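The setter who starts at the bottom corner

Sadia Bangash fills her grids backwards. Most crossword setters begin with the long entries at the top and work down. She begins in the bottom right, where solvers usually finish, and where, she says, tired setters leave their worst words.

"You can tell when somebody has run out of patience," she says. "The last few downs are all rivers and abbreviations."

Bangash has had 273 puzzles printed, most of them in the Clokton evening paper and the quarterly Mirani. She set her first at 14, for a school newsletter in Vurdale, and it had two clues with the same number. A reader wrote in. She still has the letter.

Her working day begins at six, before the house is up. She writes clues by hand and moves them to a computer only when the grid is settled. Any answer she has used goes in an index, with the date and the clue, so that she does not repeat herself. The index now runs to 864 cards for the five-letter words alone.

The cryptics pay better, but she prefers the plain puzzles. A straight definition has to be fair to a solver who has never done a crossword and still give something to one who does three a day. She will spend a morning on a word like OVEN. It turns up constantly, and the obvious clues were worn out years ago.

Test solving is done by post. Four people get each puzzle, and she asks them to mark any clue they got only from the crossing letters. Two marks against a clue and it is rewritten. If the answer itself is the trouble, the corner comes out and she starts it again. 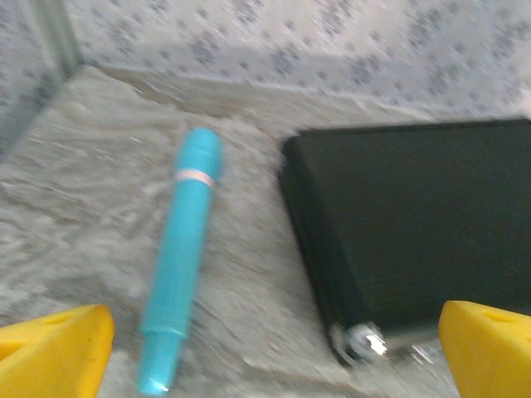
A turquoise marker on the tabletop.

In September she begins work on a book for Halitz, a small press that has asked for 200 puzzles graded by difficulty. The easy ones are giving her the most bother. Short words leave little room, and the editor has ruled out foreign terms, brand names and anything ending in an exclamation mark.

She has finished nine so far. The tenth is held up by its bottom right corner, where the only word that fits is a river.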